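The walking path between Grarnthorpe and the Illov ponds is open again from this month. Many of you asked about it, so I have put the practical matters together in this item.

The lower part was closed after the April rain because the bank went soft near the old weir. The council has laid 80 metres of new gravel there and moved the handrail to the water side. Please walk your bicycle on this part. The gravel is still settling and it makes a lot of dust when the weather is dry.

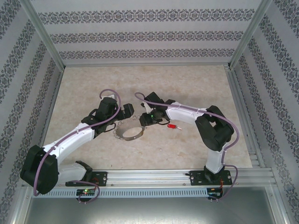 ## Parking and the gate

The car park at Trikum Lane has a new surface, but the number of places is the same as before. The gate closes at 8 pm. If you come back later, you must leave the car on the road side, where the neighbours are patient up to a point.

Dogs are welcome on the lead. Between the gate and the first bench the ducks have their nests close to the path – please keep the lead short.
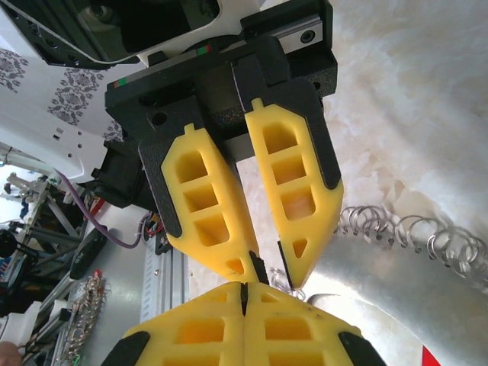 ## The long way or the short way

The short way is 2 kilometres and it is flat. The long way goes over Pappas Hill and takes most people a good part of the morning. I prefer the long way in autumn, when the colour of the maples is at its best and the midges are gone. There is no water tap on the hill, so fill your bottle at the car park.

The signs on the hill are still the old ones. One of them gives the distance to Illov as 1000 metres, and the next one, a few minutes further, gives it as 800. I trust the second one. 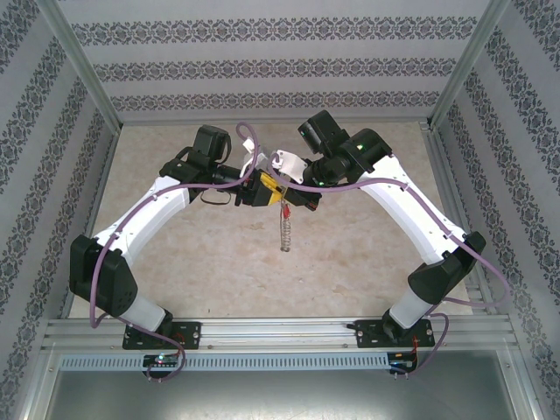 Ingrid wrote to us that the steps on the far side of the hill are harder than the path itself, and that she would like a rail there before winter. We have passed this to the council and we wait for their answer.

The benches at the ponds were painted in green, the same colour as before. The little bridge will get its new boards in September, and on those days the long way will end at the hilltop.

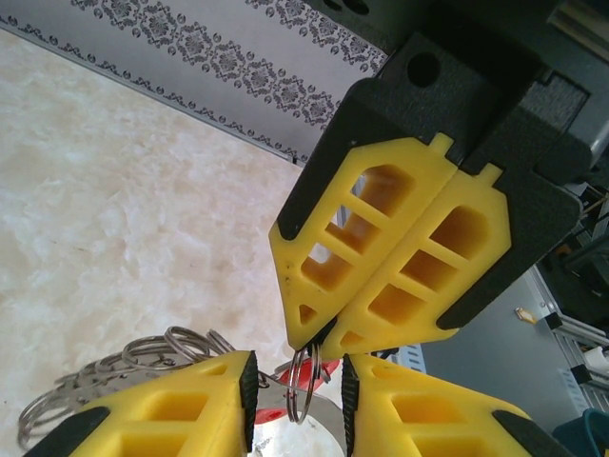

Can I walk the path with a pram? The short way is fine for a pram with big wheels. On the hill there are steps, and you would need to carry it.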